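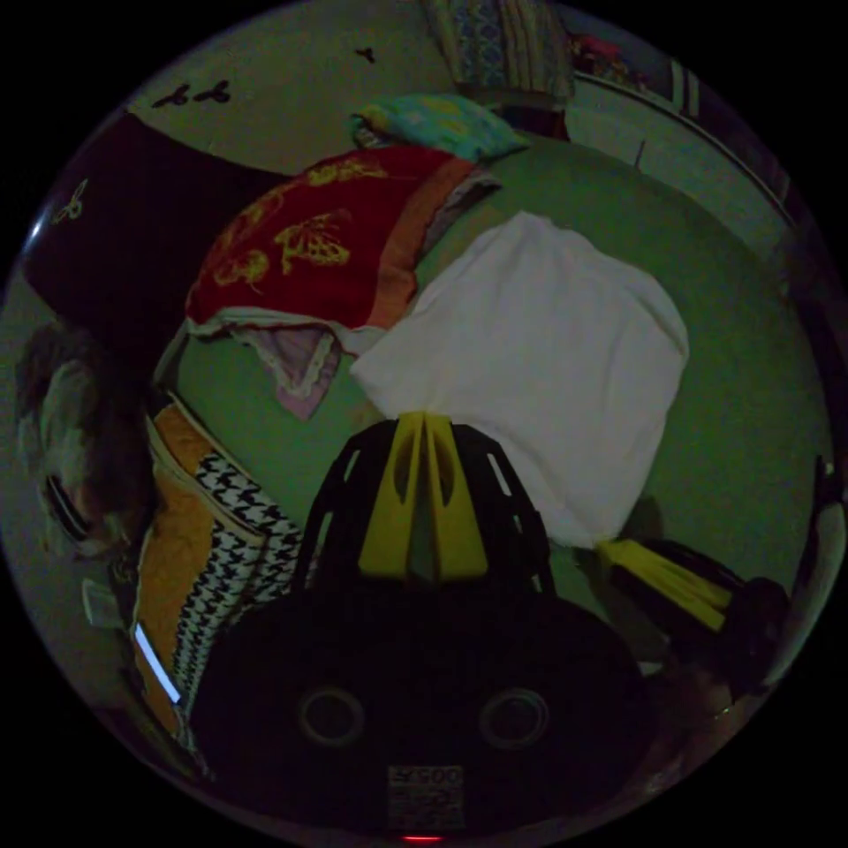 Ticket 1124 – Dryer stops mid-cycle, code E3
Opened by Lucinda Kincaid, March 13, 2024

Hi again! My Skanik dryer quits partway through every load and flashes E3. I've cleaned the lint filter (twice), pulled the machine out and vacuumed the hose – no change. Timed dry runs fine, it's only the sensor programs that die on me.

Reply from Hazem Kabbaj, support
Wipe the two metal strips inside the drum with white vinegar, then unplug it for ten minutes.

Lucinda Kincaid
Did both, and two full loads of towels went through! I'd still like a new filter though, mine has a tear in one corner.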